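Push notifications, again

Quick one before I forget how I fixed this. Coffee's cold, it's past 11 pm, typing fast.

So Skomo (my little habit tracker, the one Yaneth Montoya still uses to log her running) stopped sending reminders on newer phones. No crash. No error. Just silence. Two evenings gone on it.

First thought was the alarm code. Rewrote the whole scheduler. Waste of time, the alarms were firing fine the entire time, I could see them in the log. Put the old one back.

Second thought was battery saver. Also no.

Real problem: permission. Since Android 13 you have to ask the user before you can post notifications, and when I bumped the target SDK back in August I never added the request. Fresh installs got nothing. My own phone had the permission left over from the old install, so of course it worked for me. Classic.

What I changed:

Added POST_NOTIFICATIONS to the manifest. Then a launcher with registerForActivityResult, called when the person taps "remind me" for the first time. Not on startup. Yeison Llanos tried it on startup in Fokero and most of his testers just hit deny without reading it. 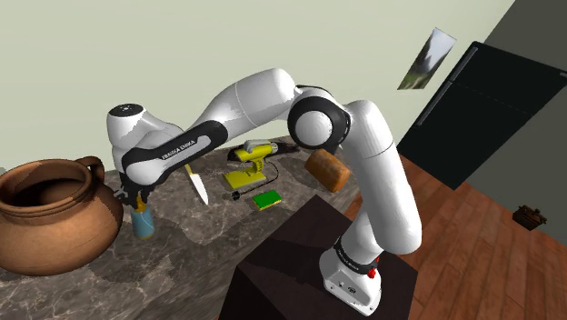 What happens if the user denies it two times? The system stops showing the dialog, and your only option is to send them to the app's settings page.

So I made a small banner with a button that opens settings. Ugly, orange, does the job. Will make it nicer later maybe.

Also check your channel importance while you're in there. Mine was set to low, so even with permisson granted there was no sound. You can't raise it from code once the channel exists, so I made a new channel id and deleted the old one.

The reminder class is down to roughly 180 lines now, wich is still too many. Next up is the widget, it has been broken since 2024 and Édgar Usuga keeps emailing me about it. Sorry Édgar. Soon.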